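Work surfaces and racks under review at Brusano Building

The Raltum Institute has completed the first stage of its review of small equipment and work surfaces in the Brusano Building. The review began in February and covers the preparation rooms, the shared laboratories on the ground floor and the two rooms in the Xavier Wing that were brought back into use last year.

The equipment register listed 300 tube racks for the building. A total of 294 have been found and entered under their present room. The remaining six will be kept on the register until the end of the academic year and then written off if they have not been returned. Groups holding racks on loan from another room are asked to inform the stores office, which will amend the entry without charge.

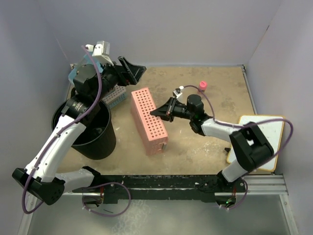
A salmon-pink rack, with a black bin to the left and a light blue and white rack further back.

Racks of several patterns are in use and there are no plans to replace them with a single type. Those with cracked corners or enlarged holes may be exchanged at the stores counter between 10 am and 12 noon. Colour will continue to be a matter for each group, although the stores office would prefer that racks of one colour be kept together when they are sent for washing – mixed loads have been the main cause of racks going back to the wrong room. Open bins should be emptied by the group using the room before it is handed over, and should be left on or beside the work surface to which they belong.

The second part of the review concerned the work surfaces themselves. Inspectors recorded 111 surfaces across the building, giving each a grade for marking, scratching and damage to edges. Most were found to be in fair or good order. The report recommends that 18 be cleaned by a contractor and examined again before any decision is taken on replacement. Pale patches and light scratches have been graded as wear and do not in themselves prevent a surface from being used. Lifting, swelling or open joints should be reported at once.

Cleaning will be carried out by Jundora, which already holds the contract for floors in the Xavier Wing. Rooms will be closed for one working day each, and notices will be placed on the doors in advance. Groups should clear loose items beforehand, including racks, bins and trays. Fixed equipment may remain in place. Abrasive pads and undiluted descaler must not be used on any surface while it is waiting for treatment.
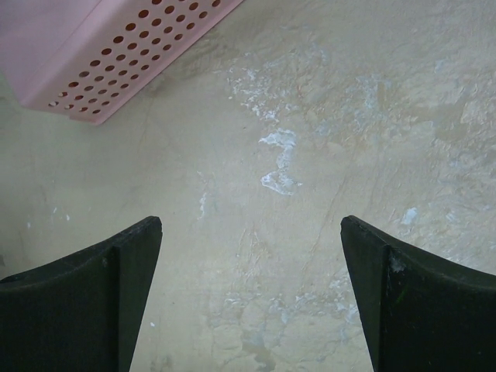
One reader of the draft report wrote that the grades were fair but that a single day would not be enough, as chalky marks in the ground floor rooms had come back within a week of the last deep clean, and asked whether the second examination could be held a month afterwards. The estates office has agreed to this for the ground floor. Surfaces in the Xavier Wing will be examined after two weeks, as first proposed.

The closure list will be posted outside the stores office and on the building pages. Requests to move a closure should be made in writing, giving the room number and the name of the group. The full report, with the grade given to each surface, may be read at the stores counter during opening hours.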